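Re: [gripper-tools] Width signal drifts between fingers and log
Posted May 7, 2024

Hi all,

Thanks for the patient write-up, and sorry it sat in my inbox while I was fighting with the Rerkow build. I'm quoting the part I want to answer and leaving the rest of your message alone, which was all good sense anyway.

> We replay a handheld session through Heffernan and the finger
> opening lags what the picture shows. It starts out fine and by
> the end of a long session it is plainly late. Is this the width
> estimator, or are we feeding it the wrong clock? We are on the
> stock Gelham config, nothing patched.

It's the clock, I'm fairly sure, and you're in good company (I lost most of a December to the same thing!). Heffernan stamps each width sample when it gets to the front of the queue, and the frames carry the time they were captured. With a short session you never notice. On a long one the queue backs up a little every time the disk gets busy, and it never quite catches up again. My worst session was 170 ms late by the end, and the estimator had been right the whole time.

What I'd try first is setting stamp_source to capture in the Gelham config and replaying the same session, before you touch anything in the estimator. If you record again, start with the fingers open over the desk and something easy to segment between them, then close and open twice before you go anywhere near an object. The aligner looks for those two closings and it's much happier when they come early. 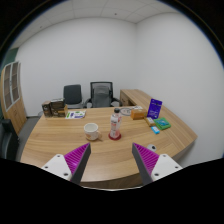
Start view at our desk, fingers open, mug and bottle ahead.

The ridged magenta pads are a nice help, by the way. I stopped fitting the whole finger outline a while ago and now only track the pad color on each side, with a mask for the black border of the fisheye. The dark gray outer faces used to get mixed up with chair backs and shadows, and I had a whole pile of special cases for that which I was very glad to delete. If your pads are another color you'll want to change the hue window, and please do it from a few frames of your own, taken under your own lights.

One more thing while I'm rambling. The planner in Verencombe wants width in millimeters and Heffernan writes it as a fraction of full travel, so if you go from one to the other without the converter you get grasps that look almost sensible, and that's the worst kind. I ran 44 of our sessions through the fixed path last night and 2 still fail to align, both of them ones where I forgot to close the fingers at the start. I'll put the script in the tools folder once I've cleaned out my own paths.

Do write back and say how the replay goes, and if it's still late send me the log header and I'll have a look.

Filed under: Calibration & Timing, Handheld

Comments (3)

pad_tracker: Changing stamp_source fixed it for us too. We had about 69 old sessions to redo, so a note in the config file would be lovely.

lowlatency: Does the color mask cope with a purple object in view? Ours grabs onto one now and then.

original poster: Replayed it this morning and the lag is gone. Thank you!

Last updated: one edit, typo in the config key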